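Notes from the Brolline site visit: handling rules for hand-held gripper capture

Shaohua Luo and I spent a day at the Brolline recording site in May 2021. The purpose was to compare their written procedure with the draft we have been circulating at Wukar, section by section, and to see which clauses survive contact with a working room. Kerr had sent us version 2 of the Brolline procedure in March, so most of the reading was done before we arrived.

The procedure is short. It has a section on the tool, one on the operator, one on objects and one on rejects. The tool section requires a check of the finger pads and the plate screws at the start of each block of 100 recordings, and again after any drop. A dropped tool is taken out of use until the jaw travel has been measured. Our draft only asks for a daily check. Shaohua argued for adopting the Brolline interval as written, and I agree.

The operator section deals mainly with speed and grip force. Operators close the jaws fully on the object before lifting and pause before release. Sliding an object with closed fingers is recorded as a separate task type. Wrist rotation is allowed without limit, with one condition: the fingers have to stay in view of the tool camera. We had a limit on rotation in our draft and could not give a good technical reason for it when asked. It will probably go.

Rejects are logged with a code and kept. Of the 2,874 recordings in the last quarter, 379 carry a reject code, most of them for a start that came before the jaws were open. The site does not delete rejects until the following quarter closes, which allows the codes to be audited by a second reader. Pesley does the second reading from another building and has no access to the operator's name. I would have liked to see the disagreement rate between the two readers, but it is not tabulated yet.

The objects section took up the rest of the afternoon. It covers containers, soft goods, flat items and tools, and each class has its own grasp rule.
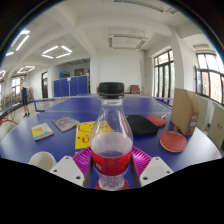
Bottle work on the blue table, from the tool camera.

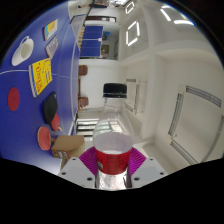
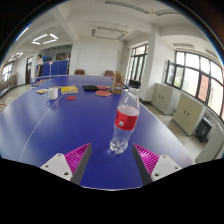

Clause 4.3 on bottles is the one we discussed longest. It says that a capped container is approached upright, with the jaws open on both sides of the lower body before contact, and that the cap stays on throughout. The open position is easy to judge in the last view, where the fingers stand to left and right of the space just in front of the red-labeled bottle and neither dark contact strip is touching it. Our draft says only "approach with the gripper open," and two readers could take that to mean different widths. Brolline ties the width to the object instead, with a minimum clearance on each side. The clause is silent on clear plastic, where the edge of the body is harder to find than the edge of the label. Shaohua proposed a note telling annotators to mark contact from the pads and never from the outline of the bottle. Kerr accepted this in principle.

Two points remain open. The procedure gives no rule for how many other objects may share the table with the target, and Wukar needs one before the next block of 1,380 recordings is scheduled. The reject codes also need a common numbering, as ours start at zero and theirs at one. Kerr will send a mapping table, and the revised clause 4.3 goes out with it for comment.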